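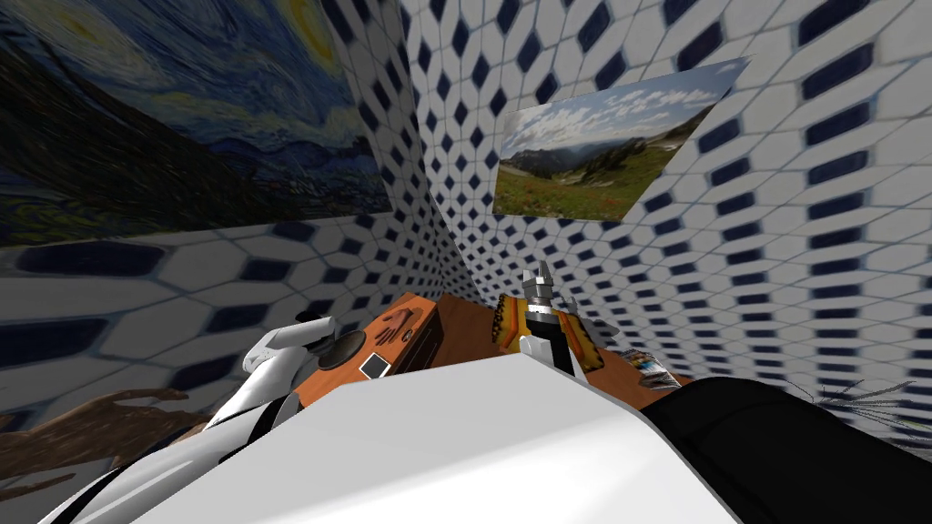
Soybean growers delivering to the Karamanlidis elevator this fall will see a change in how loads are graded. Each truck over 1,000 bushels will now be probed in two places, and the samples will be graded separately before the discount is set. Hand grading needs little room – a tabletop like the one with the dark round disk on it would hold both samples and the paperwork. Growers can ask to see either sample before the ticket is printed.

The change follows complaints last October about foreign material. Dionysis Raptis, who manages receiving, said single probes were giving uneven results on loads cut from weedy field edges.

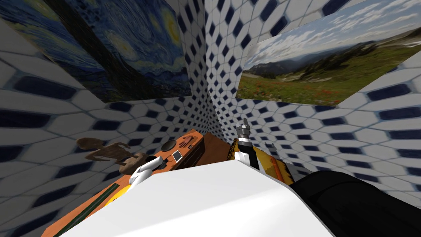
Storage and drying

The Clurkeck site has finished work on its second bin and will take soybeans at up to 14 percent moisture. Anything wetter goes to Trota, where the dryer is open until 9 p.m. through harvest. Drying charges are the same at both sites. Beans stored past the free period move to the monthly rate, and that rate has not changed from last year.

Loads waiting at Clurkeck after the gate closes will not be weighed until morning. Please do not leave trailers on the county road. 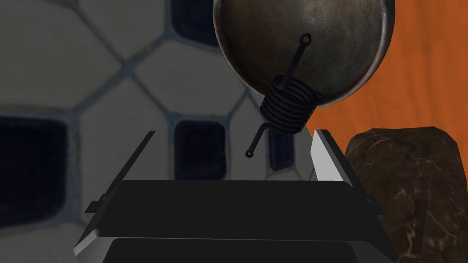

Torsion spring against a worn metal dome.

Deferred payment contracts are available again. Sheena Baird in the grain office needs a signed form before the first load is priced – a phone call is not enough. The minimum is 200 bushels per contract, and contracts can be split between landlord and tenant if both names are on the form. 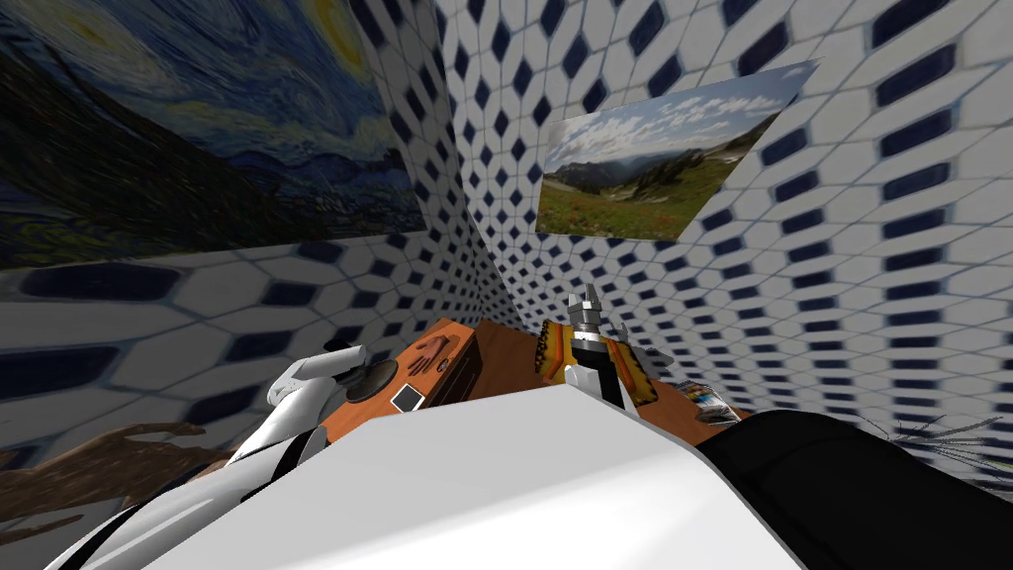 Issue 388 – Page 3

Basis bids for November and January delivery are posted each afternoon at 2:30. Growers who sold ahead to Zuvska should check their delivery window with Margus Vasiliauskas before hauling.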